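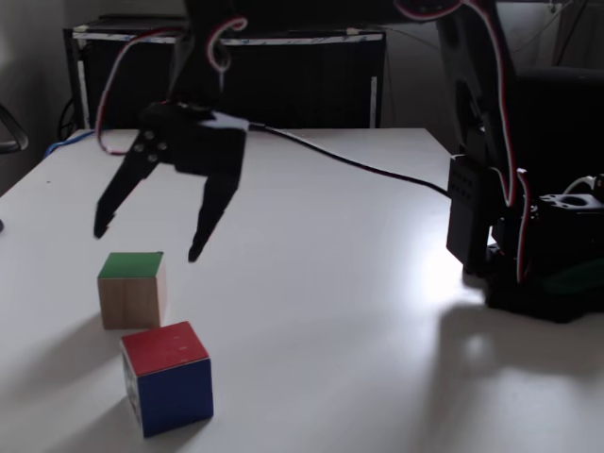
The Stokidora arm with the green-topped and red-topped cubes, Tolport office

THE TOLPORT ASSESSMENT

The Office of Equipment Review at Tolport accepted the Stokidora desktop arm for assessment on 27/11/2024. The kit had been submitted by the Nernenton company under the ordinary procedure for teaching equipment, at a stated price of 352 per unit, and the file was assigned to Uliana Hladun, Reviewer, Second Grade.

Reviewer Hladun had held that grade for 26 years. In that period she had assessed sewing machines, scales, door closers and a large number of kettles. She had not assessed a machine that moved by itself, and she recorded this fact on the first page of the file, in the space provided for the reviewer's experience.

The company was represented by Zoriana Stasiv, who was permitted under the rules to be present, to answer questions of a technical nature, and to restart the equipment when asked. She was not permitted to offer opinions. Reviewer Hladun read the rule aloud to her at the start, as was required, and Ms. Stasiv signed to show that she had heard it.

The task set for the kit was taken from the company's own printed material. The arm was to pick up a wooden cube with a green top and place it on a second cube. It was to do this 75 times. A placement would be accepted if the upper cube remained where it had been put while the reviewer read the standard paragraph to herself at a normal pace. The standard paragraph had been written for the kettles and dealt with the pouring of water, but no other had been approved.

The first attempt was refused. The arm came down beside the cube, closed on nothing, rose, traveled to the second cube and opened again with considerable care. Reviewer Hladun entered the refusal in the log and asked whether the machine was aware that it had nothing in its grip.

"It is not," said Ms. Stasiv.

"It behaved as though it were."

Ms. Stasiv began to reply, considered the rule, and asked whether this was a question of a technical nature. Reviewer Hladun thought about it and ruled that it was a remark.

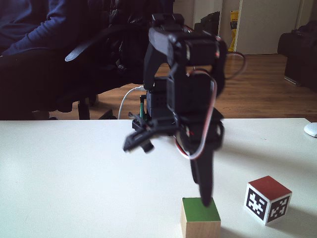
The attempts that followed were mixed. On several the finger came down on top of the cube instead of beside it, and the arm had to be stopped and sent back to its starting position. The form allowed only for acceptance or refusal. It had a column for comments, narrow, intended for the serial number of any part replaced, and in this column Reviewer Hladun wrote "touched it" in small letters. Later in the morning she wrote "touched it again," and after that "nearly."

At midday the office closed for one hour. The rules stated that equipment under review should be switched off and left in place, and that the company's representative should leave the building. Ms. Stasiv collected her coat. Reviewer Hladun was entitled to leave also, but stayed to complete the morning's totals, and when they were complete she picked up the green-topped cube between her thumb and finger and set it down on the other one. She then read the standard paragraph. The cube stayed. She put both cubes back on their marks and made no entry, the form having no place for attempts by the reviewer.

The afternoon went better. Ms. Stasiv had asked leave to adjust one setting, and had submitted the request in writing, and it was granted. The arm now slowed as it came down. It took hold of the cube squarely and swung across the table with a thin, rising sound that could be heard in the corridor, where Director Matheson was passing on his way to another matter. He stopped at the door and inquired whether the review was proceeding within its allotted time.

Reviewer Hladun stated that it was.

He watched one placement, which was accepted, and one more, which was refused. He asked what the machine was for.

"It is for learning," said Ms. Stasiv, and then, remembering herself, looked to the reviewer.

"That is the purpose given in the submission," said Reviewer Hladun. "Section 2. The student builds it, and then the student teaches it to do something."

"To put one block on another."

"In this case, Director."

Director Matheson remarked that his grandson could already do so, and continued to the other matter. The remark was not entered. Reviewer Hladun found, however, that she had lost her place in the standard paragraph, and was obliged to begin it again from the words "fill to the line."

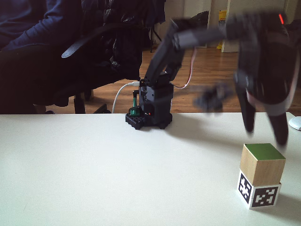

By the time the lamps were lit, the log showed more acceptances than refusals, though the margin was small. The threshold for approval stood a good deal higher. Both women could read a column of figures, and neither spoke of it. Ms. Stasiv started the arm for the last attempt.

It went down, closed, lifted and crossed. It lowered the cube on to the other and let go. The upper cube was not straight. One edge of it hung past the edge beneath, and Reviewer Hladun leaned closer to the table than the rules advised. She read the standard paragraph from beginning to end at a normal pace. Then she wrote "accepted."

Her report was submitted the same evening. It recommended that approval be withheld, as the figures required, and that the Nernenton company be invited to present the kit again in March, without payment of a second fee. It noted that the instructions were clearly written and that the representative had conducted herself correctly throughout. Under the heading "Further Needs of the Office," which had been left blank in every report she had filed, Reviewer Hladun asked for a new standard paragraph, a wider column for comments, and the loan of one unit until the date of the second review.

The first request was referred upward. The second was refused on grounds of paper. The third was returned to her with a question from Director Matheson, who wished to know whether the cubes were included.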